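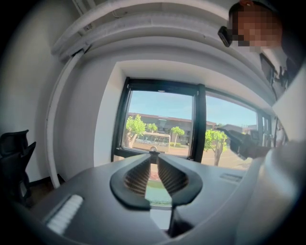 Nornix today released version 2.0 of Plinow, its software for turning hand-held gripper demonstrations into timed, checked motion data for robot arms. The release replaces the tracking, calibration and export stages of the earlier version and adds a new module for contact tasks on glass. Plinow takes the wide-angle view from the gripper, in which both ribbed fingers are in sight, and estimates the path of the tool from the fixed structure of the room behind them. A black window frame against a white wall gives strong, stable edges for this purpose. Traffic and foliage on the far side of the glass do not, and version 2.0 assigns them a low weight before the pose is solved.

Window cleaning was chosen as the reference task for the release. A squeegee blade must be held at a steady angle to the pane, the pane itself offers few features to track, and daylight through it changes the exposure from one stroke to the next. The earlier version lost the tool pose in 34 of 500 reference recordings. Version 2.0 loses it in two.

Each recording is now processed in a single pass. The solver combines the gripper view, the inertial data and, where a head camera is in use, the position of the marker cube on each gripper. If the cube leaves the head view, the solver continues on the remaining inputs and marks the affected span in the output file.
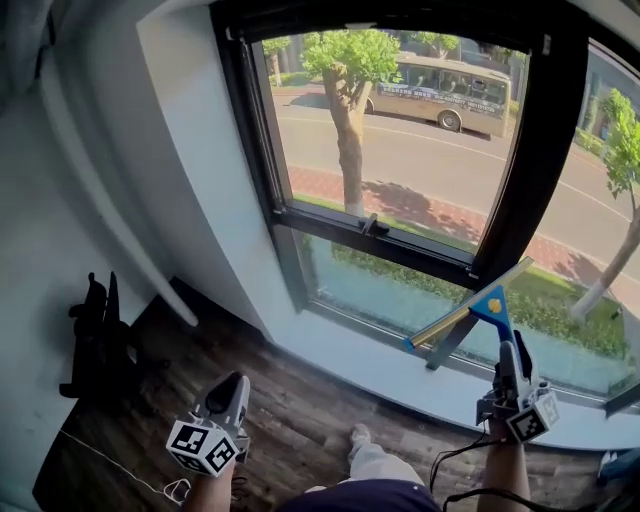 Left and right grippers are solved together on one clock. An idle hand is kept in the record with its own state label, so that a planner trained on the data does not read a resting gripper as part of the stroke. Users who need one arm only can drop the other at export.

Other changes in version 2.0:

Calibration of a gripper pair takes 22 minutes, including the lens and finger opening steps.

The planning tool checks each path against the joint limits of the target arm and lists the spans that cannot be reached.

Faces are pixelated when a recording is imported, before any file is written to shared storage.

The command line tools accept batches of up to 72 recordings. Larger batches must be split.

The Athumani file format is now the default for export. The older Sulov format can still be read but is no longer written. Existing Sulov projects are converted when first opened, and the original files are left in place.

Plinow 2.0 runs on Linux workstations and is available to current licence holders from today. Calibration files made with earlier versions are not compatible and must be created again. A maintenance update with support for a third camera input is planned for August.

July 18, 2020
By Nornix Press Office

This site uses cookies to measure visits and remember your settings. Accept all | Manage settings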